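3.2 Where people keep their cables

I went into this part of the study expecting dull answers, and I was wrong! We'd asked office workers at Stiston and Ekonach how they deal with the leads around their desks, and 734 of them wrote back, many at great length (one sent us a poem).
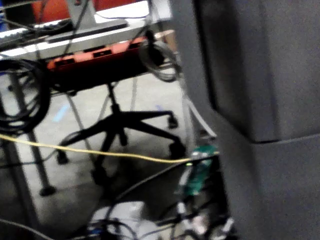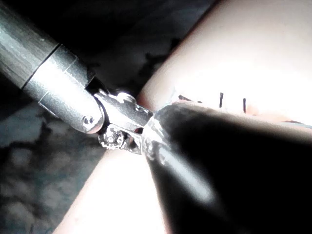
Figure 4. Two views from the same place. The first shows cable hanging in loops by a white desk, with a red-orange power strip fixed under the edge.

Of those who replied, 500 said they had never unplugged anything they didn't recognise. I do the same at home, so I can't be smug about it. Ute Kohlhase and I then rang 15 people for a longer chat, and the word that kept coming up was "later" – they'd sort it out later, or the next person would.

What surprised me most was how fond people were of their muddle. Filipa Gouveia, who coded the written answers, found that long-serving staff could often say which lead went where without looking, and got quite cross when somebody tidied up on a Saturday. Newer staff mostly blamed whoever had the desk before them. I come back to that split in section 4, where we look at shared desks.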